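Lotbridge lab diary, December

Up before my alarm again, which tells you how this week is going. I was in the lab with coffee by eight and the bus was half empty, so I got to reread my notes on the way in.

Today was ball-in-bin day! I've been looking forward to this one because it sounds so dull on paper. One tennis ball, one white bin, two hand-held grippers, and a person (me) doing the same little job over and over until the motion stops feeling like mine. The idea behind Grurkel is that you skip the robot while you're collecting. You hold the grippers yourself, the system records where each one is and what the jaws are doing, and the arm learns from that later. I've explained it to my family twice now and both times they asked where the robot was.
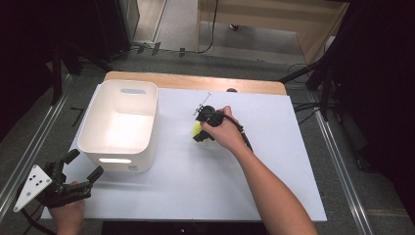 4 min read

The grab is where all the interesting stuff happens. I used to come down on the ball from straight above and squeeze, and the old policy copied me faithfully, including the part where the ball squirts out sideways and rolls off. So for this batch I changed one thing: I let a finger come down at the ball from the side, paused for a beat, and only then closed. That's the whole trick. I call it the Kurian grip in my notes, after the test set where I first noticed it helped, and I suppose the name is stuck now.

The other rule is the left hand. It has a gripper too, and it has to stay with the bin side of the table even when it's got nothing to do. My instinct is to let it drift down and rest (my shoulder would like that very much). But if it drifts in half the recordings, the model has to guess what the drifting means, and I'd rather give it a quiet left hand every time.

By lunch I had 67 recordings and threw out two where I'd fumbled the start, so 65 for the morning. That brings the full set to 2,870 clips. I ate my sandwich standing up and scrolling through them. 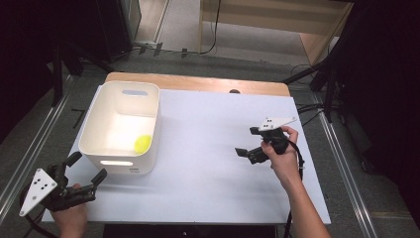 Afternoon: the result!!

Trained on everything up to last night, with the new grab style making up only a small part of it, and ran it on the Grovau arm at 3 p.m. Same ball, same bin. The first try it went in so gently I laughed out loud. Then it did it again. We'd agreed on six tries before changing anything and it got all of them, where last month's version lost the ball on half.

Six is a tiny number and I know it. I wrote "TINY NUMBER" across the top of the page so I won't get carried away when I write this up. I still want to move the bin to the other side and see if it falls apart, and try a ball with less fuzz on it. But the pause shows up! You can watch the arm come in, wait that same little beat, and close. It picked that up from my hands.

To do tomorrow: bin on the right, start positions mixed up more, and back up the drive before I touch anything else. Also stretch. My right thumb is sore from the trigger and I've been opening doors with my elbow all evening.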